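Speaker notes: What the bench cell changed at Parow
Regional packing and returns meetup, December, afternoon session
Slot is 40 minutes including questions. Keep the opening short.

Opening

Thanks for staying after lunch. I run the returns room at Parow. We check, repack and relabel small goods that come back from customers, mostly accessories in hinged plastic cases. I am not an engineer. I am going to talk about what happened to the jobs in the room when we put a two-armed robot on one of the benches, and I will leave the technical side to the people from Onar, who are speaking at 4.

Who we are: 12 people on the day shift, no night shift. Before the change, everyone did everything. You took a tote, opened each case, checked what was inside against the sheet, closed it, labeled it and put it on the rack. A good day was 219 cases for the whole room. Ask for a show of hands: who has a room that works like this?

Why we tried it

Two reasons, and say both. The first was wrists. Opening and closing a snap lid all day is small work, but it adds up, and we had people asking to be moved off it. The second was that we could not fill open positions. Fakau, our parent company, had a budget line for automation and asked which room wanted it. I put my hand up. I had not asked the team first. Come back to this later, under mistakes.

The bench

Explain that the cell is an ordinary table and that the robot works at it more or less where a person would. The arms each have a gripper with two fingers. There are cameras up high and cameras low down near the grippers. When a job stops, the operator looks at both views. The low view takes some getting used to. New operators always want the high one, and then they learn that the low one shows whether the fingers are lined up.
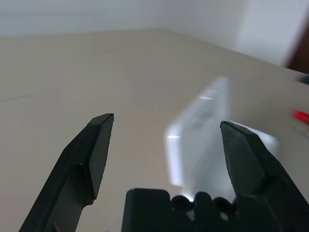 Low view at the bench, gripper fingers open in front of the table.

Point out how low and slanted the table looks from down there. We spend most of a morning of training on reading this view. People who used to pack by feel are now judging distance on a screen, and some of them did not like it at all. One of our fastest packers was the slowest to pick it up. One of our slowest packers is now the person others call over. I did not expect that and I should have planned for it.

Pause here for water.

What people do now

Go through the day in order.

Start of shift: two people set up the bench. They lay out the cases, check the cables on the arms, check the floor tape and walk around the table once. It takes longer than anyone promised us.

Through the morning: one operator watches the cell. The job we gave it is case handling. One arm holds a case while the other works on it. The operator steps in when a case is gripped badly or a lid does not sit right. The rest of the room does the checks that need judgment, such as scratches, missing parts and customer notes that make no sense.

After lunch: operators swap. We tried full days on the cell and dropped it. Watching is tiring in a different way from packing, and people made more mistakes late in the day. The swap came from the team.

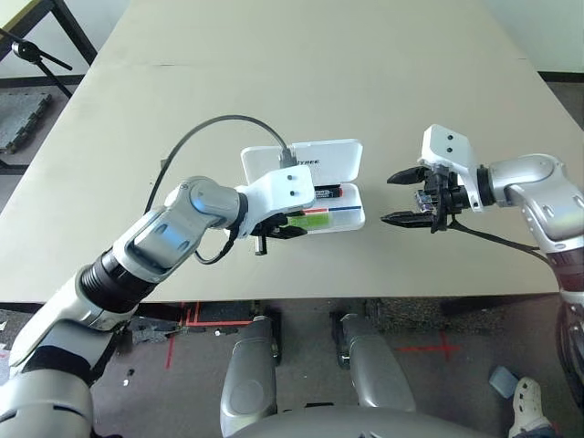 Does the operator have to stay at the bench the whole time?
Our rule is that one trained person stays within reach of the stop button while the arms are powered, and that person has no other task. If they need to leave, they stop the cell or hand over to someone on the trained list.

I put that one in the notes because it comes up every time. Managers ask it hoping for a different answer. If your business case depends on the operator also packing, redo the business case.

Numbers

Keep this brief. I have been asked not to show cost figures, so I won't. Of the 12 people, 6 are trained on the cell. Nobody was let go. Two left for other reasons and we replaced one of them. Output for the room was down for the first weeks, then came back to where it had been. It has gone up a little since, mainly on days with a lot of the same case type. On mixed days the cell makes very little difference.

Requests to move off lid work have stopped. I count that as the main result, although head office would not.

What got worse

Talk. The old benches faced each other and people chatted all day. The cell operator stands apart and has to keep their eyes on the arms. We moved the label station closer so there is at least someone nearby. It helped some.

Pay. We had no grade for an operator. For months, people did the new job on the old rate, and they were right to complain. Eide, our sister site, settled the grade before the equipment arrived. Do it their way.

Blame. When a case came out damaged, the first question used to be who packed it. Then it became whether the robot or the operator did it, and operators felt watched. We now write down what stopped and what was done about it, and leave the name off the form.
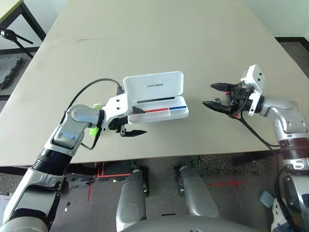
Holding the case steady was the part the team had the most to say about. They knew which lids were stiff, which ones sprang back, and which trays you should never squeeze at the corner. None of that was written down anywhere. We ended up sitting at the bench with a box of cases and a notebook, and that notebook is now the first thing a new operator reads. If you take one practical thing from this talk, do that step before the arms are installed. We did it after, and we paid for it in stopped time.

Mistakes, mine

I said yes before asking the room. They heard about it from a delivery notice.

I picked the operators myself the first time. The second time I asked who wanted to learn, and got a better list.

I let the supplier do the first training in one day. Split it across several short sessions, with real cases and the real sheet.

Close

Next step is a second case type, in spring if the grade review is finished by then. No plans for a second cell. Handout with our setup checklist and the blank stop form is on the table by the door. Take questions. If there are none, go to the lid notebook and read out the first page.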